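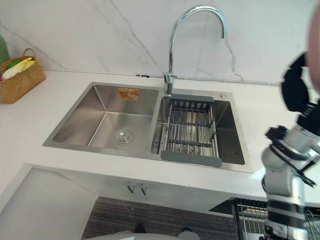
Kvaran Household Water Notes

Welcome, and thank you for stopping by! Kvaran is a small collection of notes on how people use water at home, written by the people doing the washing, the rinsing and the waiting for the tap to run warm. It started as a shared notebook between me and Léonie Tanguy, and it has grown well past what either of us had planned (we ran out of notebook in December).

What's inside

The collection has 965 entries from 40 households. Each entry is one line in a file called notes.csv, with a household code, the month, the room, the kind of task and a free text remark. The remarks are my favorite part, so please don't skip them — people have a lot to say about soaking beans.

A second file, rooms.csv, lists the fixtures in each home as the household described them. Spelling is left alone. If someone wrote "the good sink," it stays "the good sink."

How the notes were gathered

Households wrote on paper cards, and Drita Petek typed them up in the evenings. Amounts are in the writer's own measures, so you will meet cups, kettles, buckets and one "soup pot, the big one." We converted to quarts where we could and left the quarts column blank where we couldn't. Almost 33 entries have a month that we had to guess from the remark, and those are marked with a g.

Known problems

Bathrooms are thin. Laundry is thinner. Version 2 fixed the doubled rows in the garden entries, but household codes changed along the way, so please don't mix it with the first version.

Using the notes

You are welcome to use them for teaching, for your own charts or just for reading over coffee. Please don't try to work out who the households are. If you spot a mistake, write to Amra Shehu, who keeps the corrections list and adds new ones at the start of each month.

Maintained by Hilde Schouten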